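Search this site Go

The drummer of Pisside would like it known that the baby slept through the whole first album.

"Start to finish, at a volume that got us thrown out of a campground," he says, settling into the one chair in the band's kitchen that doesn't have laundry on it. "Then I opened a bag of chips two rooms away and she screamed until dinner."

Fatherhood arrived in April, ten days before the band was due to start a tour that had already been moved once on account of the singer's knee. The drummer asked for a short delay. The singer, he says, took it well, by which he means she sent a thumbs-up and then didn't speak to him for a week.

"She's the godmother now. That was the settlement."

The singer comes in for coffee around this point and disputes the word settlement. "I was asked nicely," she says. "There was cake."

Pisside have been a couple-run band from the start, if you count the bassist and the drummer, who married after the second EP and have been finishing each other's complaints ever since. The bassist is upstairs for most of our talk, on the phone to a venue in Egan about whether a crib will fit in the dressing room. She calls down that it will, if nobody needs the mirror.

"We all need the mirror," says the singer.

The name of the baby is staying private, although the drummer admits they got through 23 candidates and that one of them was Wornix, after the record label. "It was a joke. Then her mother heard about it and it stopped being a joke, it was a family meeting."

Wornix, for its part, sent a fruit basket and a revised delivery date for the new record. The working title is Grerley, for the town where the singer grew up and where, she says, the most famous person until now was a weatherman. She left at 18 and went back last winter to write. What she came away with was roughly 334 voice memos, most of them of her humming in a parked car.

"I played them for the others in one sitting," she says. "I thought they'd be moved."

"I was moved to the porch," says the drummer.

They kept 10 of the songs. Two are about her ex, who has heard them and asked whether he might be in the video. He might not. A third is a lullaby, or began as one before the guitars went on, and it's the only thing on the record the baby has so far objected to.

Has parenthood changed them? The drummer gives this real thought, or is possibly asleep. He goes to bed at nine. He has opinions about strollers. At an awards party last month he spent most of the night in a corner with an actor he has admired since high school, and they talked about diaper rash.

"Best conversation I've ever had with a celebrity," he says. "He's got a cream." 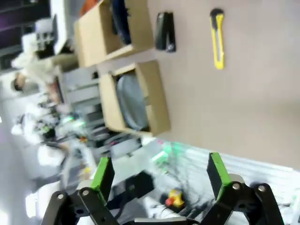

Yellow utility knife on a beige tabletop.

The tour now opens in Egan, crib and all, with the grandparents following in a second van. The singer has asked for a third van.

When the bassist finally comes down she wants to know what we've covered, and is told the knee, the cake and the cream. She looks at her husband for a while.

"Did you mention the album comes out?"

He hadn't. It comes out in the fall.

Contact us | Copyright, all rights reserved | Back to top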